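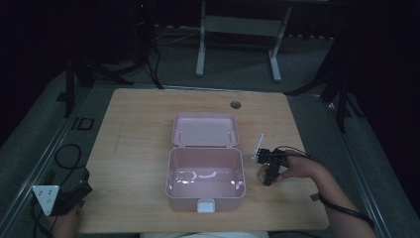 Campaign Finance Help Desk, Erkivwood City Clerk

Search tickets Search this site Go

Print this page | E-mail this page

Ticket: Contribution totals wrong after Cinix import
System: Mekdale Filing, report module
Opened: 2/6/26
Opened by: Sieglinde Harms
Assigned to: Horacio Saavedra
Priority: High (filing deadline)
Status: Closed, with follow-up for vendor

Original message from filer

I file the reports for a city council campaign from the November election. We keep our books in Cinix and import the contributions into Mekdale before each report. The year-end report took the file with no errors, but the total on the summary page is higher than what we have in Cinix and higher than what we deposited. It also lists donors by name who gave us less than the itemizing amount. One of them asked us not to list her if we didn't have to, and she is on page one. I have not pressed Submit. I need to know if the problem is on our side or yours and whether we are going to get a late notice.

Log

Saavedra: Called filer. She confirmed the report is still in draft. Told her to leave it there and not to edit any lines by hand for now. Asked for the export file and a copy of the summary page.

Saavedra: Export file received. It has 800 rows. Mekdale draft has more lines than that. Extra lines are all contributions that were already on the pre-election report. Mekdale is keeping the earlier lines and adding the new ones, so the same checks are in there twice.

Saavedra: Asked filer what date range she used. She exported the whole campaign, start to finish. She says she did it the same way for the pre-election report and it was fine. It would have been fine then. There was nothing earlier on file for it to collide with.

Saavedra: Mekdale is supposed to catch duplicates by transaction ID. Checked the IDs in both imports. In the pre-election file they are plain numbers. In the new file the same transactions have a letter in front. Mekdale reads them as different transactions. Asked filer if anything changed in Cinix. She says it updated itself over the holidays and she clicked through the screens.

Saavedra: Tested on the training site with a blank campaign. Loaded old file, then new file. Same result, totals doubled for the overlap. Loaded old file, then new file with the letter stripped off. Duplicates were caught and the total matched the filer's deposits. So that accounts for the total.

Saavedra: Now the names. City code says itemize any donor over $100 for the election cycle. Mekdale adds up each donor's contributions to decide. The donor she mentioned gave a single $75 check. Counted twice that puts her over the line, and she gets listed. Same cause. Went through the other names she sent and they all fit the same pattern except one.

Saavedra: The one that doesn't fit gave under the limit and is not duplicated anywhere. Still itemized. Left this open and called filer back with the rest.

Harms: Thank you for the call. I looked up the last one. He and his son have the same name and the same address. They each wrote a check. Cinix has them as two people. I don't know how Mekdale has them.

Saavedra: Mekdale has them as one person. It matches on name and street address and nothing else. Filer can separate them by opening the donor record, choosing Split, and typing Sr. or Jr. in the suffix box. The suffix has to be in the suffix box. If it is typed after the last name the match ignores it.

Saavedra: Filer also asked about a yellow flag on donors over $200. That one is correct. Employer and occupation are required above that amount and the fields are blank. She has to fill them in or enter "requested" and keep a copy of the letter she sent the donor. The flag doesn't block submission, but we do send a notice if it's still there when the report is reviewed.

Steps given to filer

1. In Mekdale, open the draft and choose Import History.
2. Select the most recent import and choose Remove Import. Do not use Clear Report. Clear Report also takes out the loans and expenses that were typed in by hand.
3. In Cinix, go to Export Settings and turn off "Use prefixed IDs."
4. Export again using only the dates for this reporting period.
5. Import the new file.
6. Compare the summary page to the bank deposits before doing anything else.
7. Split the father and son record.
8. Fill in the employer fields.
9. Submit.

Harms: Step 3 is not where you say it is. In mine it's under Company, then Files. I found it. Steps 4 to 6 worked and the total matches to the penny. The lady is off the list.

Saavedra: Corrected step 3 in our notes. Location may depend on which Cinix plan the filer has.

Harms: Split is grayed out.

Saavedra: Split only works when the draft is unlocked. Import locks it. Go to Report, Unlock, then try again.

Harms: That did it. Submitted. I have a confirmation page. Do I need to amend the pre-election report for the father and son? They were both on that one too, as one man.

Saavedra: Yes. Amend it with the split and put a short note in the explanation box. No penalty for an amendment that corrects a name and leaves the totals alone. The year-end report shows as received on time, so no late notice will go out.

Harms: Amendment is in. You can close this.

Follow-up

Sent to Strobel, who handle our Mekdale contract:
- Duplicate check should warn when the dollar amount, date and donor all match, even if the ID does not.
- Import should say that it locks the draft.
- Clear Report needs a second confirmation. This is the 3rd ticket where it has come up.

Strobel replied that the first item is on their list with no date. No answer yet on the other two. Will check other campaigns that import from Cinix for the same ID change and contact them if the totals look off.

Print this page | E-mail this page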